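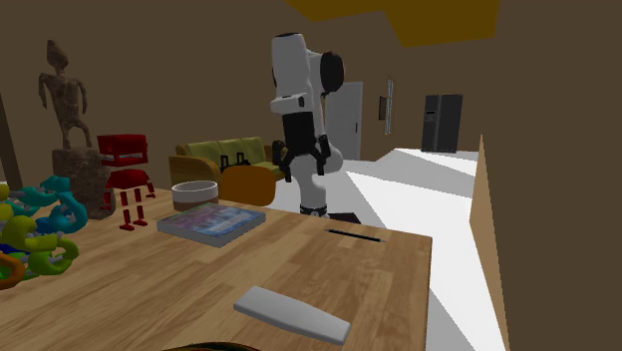

4.2 Reporting rules for simulated tabletop scenes

Most of the disagreement we met in earlier rounds came from scene setup. Two labs would run the same policy on what both called the same task and get success rates far apart, and the cause was often something small: the camera had been moved, or a object list had been changed between versions without a note. The rules in this section are meant to fix that. They apply to every simulated scene submitted under the Graltilness protocol and were agreed on in June, after comments from the Wedov and Brollberg groups.

Scene record. Each episode must be stored with a scene record written before the arm makes its first motion. The record lists every object on the work surface by its asset name and version, along with its pose, scale, mass and friction values. Objects that are not part of the task are listed in the same way as the target. In our first audit, 11 of the submitted sets left distractors out of the record, and none of those sets could be rebuilt from what was sent.

Start state. The gripper must be empty and clear of the table when the episode begins. The physics engine is stepped until all objects are at rest, and only then is the start image saved. If an object falls off the surface during settling, the scene is thrown out and drawn again with a new seed. The discarded seed stays in the log. Figure 3 gives a start state that meets the rule: the arm stands beyond the far edge of the table with its fingers open and pointing down, and the objects are spread over the tabletop.

Figure 3. Start state of a cluttered tabletop episode in a furnished room. Objects on the table include a statue on a thick pedestal, a red toy robot, a toy of colored links, a bowl, a book and a pencil.

Search this journal Advanced search Go

Object mix. A scene should hold objects that differ in height, thickness and outline. A tall statue and a thin pencil ask for different approach heights, and a toy made of curved links has gaps that a plain box model will fill in. For this reason collision shapes must be reported separately from the visual mesh. Where a convex hull is used in place of the full mesh, the record says so for each object. Butkienė and Sakalauskas asked that hulls be banned for open shapes such as bowls, and we adopted this - a closed hull over a bowl lets a policy score on placements that would be impossible with a real one.

Partial views. Objects may be cropped by the camera's field of view or hidden in part behind other objects. Such scenes are allowed and should not be filtered out by hand. The share of each object that is visible is computed from the segmentation mask and stored with the record. A target that falls below the visibility limit in the task file is marked, and results on marked targets go in a separate row of the table.

Background. Room geometry, wall color and lighting count as part of the scene. Furniture outside the reach of the arm has no effect on contact, but it does change what the policy sees, and we found that swapping the room alone was enough to change the ranking of two methods on the Kļaviņa split. Authors may use any room they like, provided the room is named and its lights are saved with it.

Number of trials. Each method is run on 300 scenes per task, with the same seeds for all methods. The full set holds 2165 scenes across 14 tasks, and some scenes are shared between tasks. Trials stopped by a solver error are counted as failures unless the same error occurs for every method on that seed, in which case the seed is dropped for all of them. Authors may not rerun a single seed and keep the better result.

Changes after release. Once a scene set has a version number, its files are frozen. A fix to a mesh or a mass value requires a new number, even when the author expects no effect on the scores. Results from different versions are not placed in the same column. We keep the old files online so that earlier papers can still be checked against the scenes they used.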